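Ticket: tower won't POST after processor swap
Status: open, waiting on submitter
Queue: Kistuva workshop help desk
Submitted by: Laimutė Rätsep

Hi all! Back again with the secondhand workstation, the one I'm setting up for rendering at Grernitz. Short version: I swapped the processor, and now it powers up, the fans go to full speed, and I get five beeps and a black screen. Before the swap it booted fine (slow as anything, but fine).

What I've tried so far, in the order I tried it:

Pulled the power cord, held the button in, waited, plugged back in. Same five beeps.

Reset the settings with the coin cell out for 18 minutes. I meant to do ten and then the phone rang. Same beeps, and now the clock is wrong too.

Took all the memory out and started it with none. I was hoping for a different beep pattern, and I got the same one, so I don't think it's even getting as far as checking the memory.

Put the old processor back in. It booted! Straight to the login screen, like nothing had happened. So the board isn't dead, which had me worried all through lunch.

New processor in again — five beeps.

Reply from Necati Eren:
Good work going back to the old one, that saves us a lot of guessing. Which BIOS version does it show when the old chip is in? Some of those boards won't take a newer stepping until they've been updated. Also have a good look at the socket pins with a bright light.

Laimutė Rätsep:
Will do on the BIOS. I wrote it on a sticky note and the sticky note is at home, of course. Pictures:
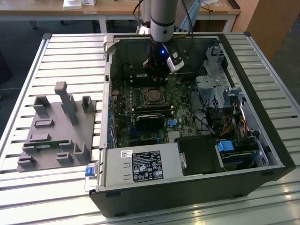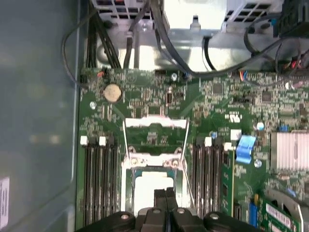
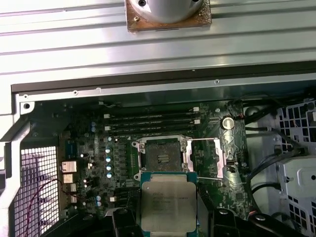
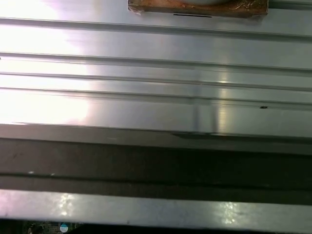
I went over the pins with the flashlight afterward and they look straight to me, but my eyes aren't what they were, so I'd love a second opinion if you're in the shop. The replacement came from Navickas and they'll exchange it if it's bad, only they want me to rule out the board first. Fair enough.

One more thing I should own up to. I was stingy with the thermal paste the first time and cleaned it all off before the second try, so there's fresh Clurau paste on it now. I can't see that causing beeps the second you press the button, but you asked for everything!

Necati Eren:
Paste won't do that, you're right. My money's on the BIOS. Put the old chip back in, update to the latest version, shut down fully, then swap again with just 2 memory sticks fitted. If it still beeps, bring it over and I'll try your new chip in my own board.

Laimutė Rätsep:
Okay, old chip goes back in tonight — I'll post the version number before I update anything.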